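Water Hardness and the Dishwashing Line: Notes for December

Three sites have reported white film on bowls and flatware since the switch to the Gesteck detergent. Samples were drawn from the supply side at Brosta and Mollar and tested for total hardness. Brosta came back at 300 mg/L as calcium carbonate. Mollar, which is on the softened line, came back at 100 mg/L, still higher than it should be after the softener.

The film is calcium carbonate and wipes off with white vinegar. If it does not wipe off, the glaze or glass is etched and the piece will not recover. Etching is more common where water is soft and the detergent dose is high, so do not raise the dose at Mollar before the softener has been checked.

The resin at Mollar is set to regenerate every 2,000 gallons. That setting dates from before the second machine was installed. Daily draw has gone up and the resin is probably spent well before the cycle starts. Until the valve head is reprogrammed, run a manual regeneration at close of business and log the salt level.

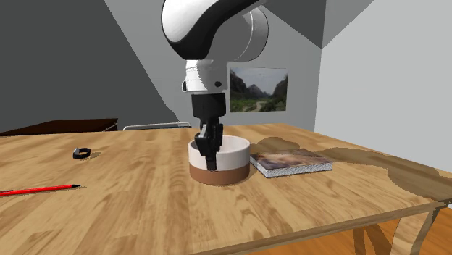 Fergus Kerr writes that the rinse temperature should be looked at before anyone touches the softener. At his site the film cleared up once the final rinse was brought down to the bottom of the permitted range, with no change in hardness at all. He also asks whether the test strips were in date.

The strips were in date. The point on temperature is fair, as scale drops out faster in hotter water, and rinse readings will be taken at both sites with the next set of samples. Do not go below the minimum printed on the machine's data plate.

Amaral has no softener and is not affected by the above. Its rinse aid pump is still dosing at setting 2 and can stay there. Replacement strips are kept with the descaler and should be signed out.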